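Firkance 2 Classroom Edition, tested with the Hullgate robotics club

February 8, 2021

Firkance is a desktop simulator for tabletop manipulation, sold by Weltska in two versions. The Research Edition has been available for a while and is priced for universities. The Classroom Edition is new. It costs £300 a year for a site licence and covers the same physics engine with a smaller library of arms, rooms and objects. We ran it with the club at Hullgate through the autumn term and the first weeks of this one, as preparation for the simulated manipulation round of the Cordeiro Cup in March.

The club has 22 members between Year 10 and Year 13. Most can write a Python loop and some can write a class. None had worked with inverse kinematics before September. The school machines are mid-range desktops with integrated graphics, and that turned out to matter more than anything else on the specification sheet.

Installation

The installer is a single file and does not need administrator rights if it is placed in a user folder. The licence check does need an outbound connection at first launch, and our school filter blocked it. The manual says which port to open, though only in an appendix. Once the check has passed, the program runs offline for the rest of the licence period. Updates are manual.

Start-up on the school machines is slow. The first load of a room compiles its materials, and the progress bar stops moving for long enough that several students assumed a crash and killed the process. Doing so corrupts the cache, which then has to be deleted by hand. Later loads are quick.

Arms and grippers

The Classroom Edition comes with one six-joint arm, one seven-joint arm and a choice of two-finger or suction gripper. We used the two-finger gripper throughout, as Cordeiro requires it. Joint limits are enforced. Self-collision is on by default and can be switched off, and it should be left on: a student who develops with it off will produce trajectories that pass the forearm through the base and then spend a lesson finding out why they fail on the competition server.

Control is available at three levels. The lowest takes joint positions or velocities. The middle level takes a target pose for the tool and solves for the joints. The highest takes named actions such as approach, close, lift and release, with a handful of parameters each. Younger members began with named actions and most of them had a working script within a session. The step down to the middle level is steep. The pose format uses quaternions with the scalar part last, while the tutorial shows it first in two of its listings. Weltska has acknowledged the error and the corrected tutorial is on its site, but the copy bundled with the program is still the old one.

Gripper force is set as a single number between nought and one. There is no conversion to newtons anywhere in the documentation. For competition purposes this is tolerable, and for teaching it is a nuisance. We had hoped to use the grasping exercises alongside the A-level friction work and could not do so in any quantitative way.

Contact and objects

The object library leans towards kitchens: fruit, crockery, glassware, tins, cutlery. Each object has a visual mesh and a separate collision mesh, and the quality of the second varies. The bowls are good. The inside is properly hollow, so an item dropped into one comes to rest at the bottom. Fruit is approximated by a small set of convex pieces. The pear is the hardest of the fruit to grip reliably. It tapers, so fingers closing too high on the neck tend to ride upwards and come off, and fingers closing too low have to open nearly to their limit. Every team in the club settled on a different height and defended it.

Stemmed glasses are usable with care. The foot is thin and a slight sideways touch at rim height will tip the glass over. Fallen glasses roll further than a real one would on the same surface, which suggests that rolling resistance is set very low or left out. The parameter is exposed in the object file and can be edited, but the Cordeiro server uses the stock values, so we left it alone.

Penetration is rare. At the default time step we saw fingers sink into an object only when force was at its maximum. Halving the time step cured it and made the simulation too slow to be useful on our machines.

Cameras and rendering

Two camera types are supported, fixed and mounted. Both return colour and depth. Rendering is better than we expected at this price, with soft shadows, plausible reflections on glass and textured walls and floors. Dark transparent objects give poor depth readings, as they would with a real sensor, although the manual does not say whether this is deliberate. One team's detector located the pear dependably by colour threshold and never managed to locate the glass. They finished up treating its position as known from the scene file, which Cordeiro allows in the junior division only.

Room backgrounds can be changed with one line of the configuration. This is useful. A threshold tuned against a plain floor failed at once when the floor was changed to one with reddish tiles, and the discussion that followed was the most productive of the term.

With integrated graphics the frame rate at full quality is too low for interactive work. The reduced setting removes soft shadows and most reflections and is adequate for debugging arm motion. Vision scripts must be tested at full quality, since images from the two settings differ enough to move a threshold. We ran those overnight.

Batch runs and scoring

The batch tool runs a script repeatedly with small random changes to object position and rotation, then writes a table of outcomes. A batch of 100 attempts at the pear task, without cameras, completes comfortably within a lunch break. The table records success, time taken, final positions and the first collision, if any. It does not record joint torques, and it does not save images from failed attempts unless that is set beforehand in a configuration file. We would make it the default.

Random seeds are honoured. The same script with the same seed gave the same table on different machines, with one exception that we traced to mismatched program versions. For a competition in which work is moved between school and home this is essential, and Firkance does it properly.

The scoring rule can be written by the user. Ours deducted points for touching anything other than the target object, and several scripts that had looked strong lost most of their marks on the first run. The usual cause was the outside of a finger brushing the glass during the descent.

Documentation and support

The reference pages are complete and terse. The tutorials are friendlier and contain mistakes, as noted. Support is by e-mail and replies came within a few working days. There is a user forum, mostly quiet, where the better answers are to questions about the Research Edition and do not always apply.

Verdict

Firkance 2 Classroom Edition is accurate enough to teach grasping, stable enough to leave running and priced within reach of a school club that already has machines. Its weak points are the unitless gripper force, the bundled tutorial and the cost of rendering on ordinary hardware. A school with no graphics cards should plan its sessions around arm control first and treat vision as overnight work. We will renew.

Recommended, with the reservation about hardware. The pear task: 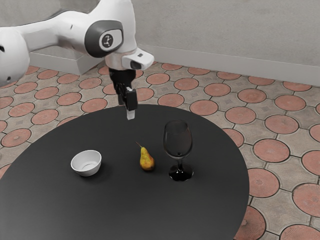

Gripper empty above the table, pear between the bowl and the glass.

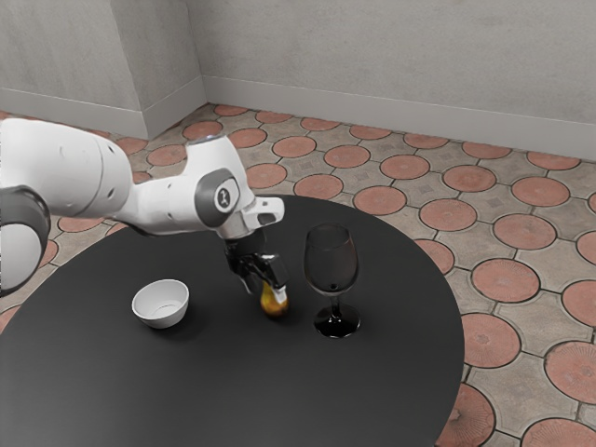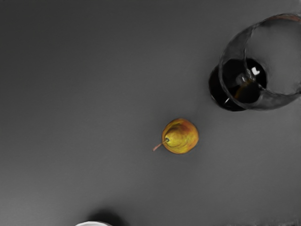 A reader at another school writes that the force setting can be calibrated after a fashion. Their students built a block of known mass in the object editor, set its friction coefficient by hand and lowered the force until it slipped, then repeated this for several masses and plotted the result. The line was straight over most of the range and flattened near the top. They add that the exercise took a double lesson, that it has to be redone for each gripper, and that they would still prefer Weltska to print the figure. On rolling glasses they agree with the review, and they have raised the matter with the Cordeiro organisers without any change so far to the stock values.

Related items
Quaternions for people who have only met angles
Cordeiro Cup: notes on the junior and senior divisions
Colour thresholds and why they break
Weltska suction gripper in simulation, short test
Running overnight batches on school machines
Hullgate robotics club: autumn term summary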